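Data Protection for Small Offices
Unit 3: Backups and how to restore them

Handout, November 2024
Prepared by Ashraf Belkadi

Please read sections 3.1 to 3.4 before the class. The exercise at the end is done in pairs.

3.1 What is a backup

A backup is a second copy of data, kept in such a way that the loss of the first copy does not touch it. By this definition a synchronized folder is a weak backup. If you delete a file on the laptop, the deletion is synchronized also, and after the retention period the file is gone in both places.

The same is valid for a second disk inside the same computer. It helps when one disk fails. It does not help against theft, fire or ransomware.

3.2 Full, incremental, differential

Full: all selected files are copied each time. Simple to restore, but slow and needs much space.

Incremental: only the files changed after the last backup of any type are copied. Fast to make. To restore, you need the last full backup and every incremental after it, in the correct order. If one of them is damaged, the later ones may be of no use.

Differential: all files changed after the last full backup are copied. It grows with each run, but for restoring you need only 2 sets — the last full one and the last differential one.

3.3 Case: the Urnau office

In October the accounting office in Urnau lost a shared drive with 1,564 client files. The backup program had reported success every night. When the files were restored, 227 of them could not be opened, for the reason that they had been open in another program during the copy and were saved incomplete. The report showed only that the job was finished.

Eoin Lenihan, who did the restore, wrote in his notes that the office had never made a test restore. We will discuss in class which setting would have prevented the problem, and who in the office should have checked it.

3.4 Retention

Retention means how long old versions are kept. Short retention saves space, but damage is often discovered late. A common arrangement is to keep daily versions for 8 days, then one version per week, then one per month. Write down the rule and keep it together with the recovery instructions, also on paper. 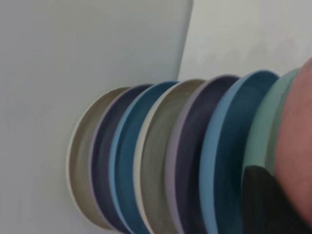
Fig. 3. Eight plates, standing on edge one beside another.

3.5 Exercise

Work with the practice folder "Pasov" on the course server.

a) Make a full backup to the external disk.
b) Change three files and delete one. Make an incremental backup.
c) Repeat step b) with other files.
d) Restore the folder to a new location, as it was after step b). Do not overwrite the original.
e) Compare the two folders and note every difference.

Bring your notes to the next class. For Unit 4 please read the chapter on encryption of external disks in Deng.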